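4. Results and what we make of them

Cerex says its kitchen software is ready for homes. We gave it a chore any eight-year-old can do, which was making toast, and logged 65 tries in February. A try counted only if the bread went in, the door was shut and the slice ended up in a bowl without help from us. By that rule 19 counted.

Most of the trouble came at the oven door. The average full run took 163 seconds, and we don't think anyone would wait that long for one slice. The two runs shown in the Cerex demo were its best ones, and we could not find out how many were thrown away.

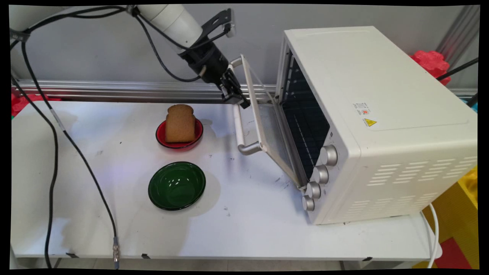 Figure 2. Gripper on the door handle, door partway open, bread still in the red bowl.

We also never moved the oven between tries. A real kitchen would be harder, so our score is probably generous.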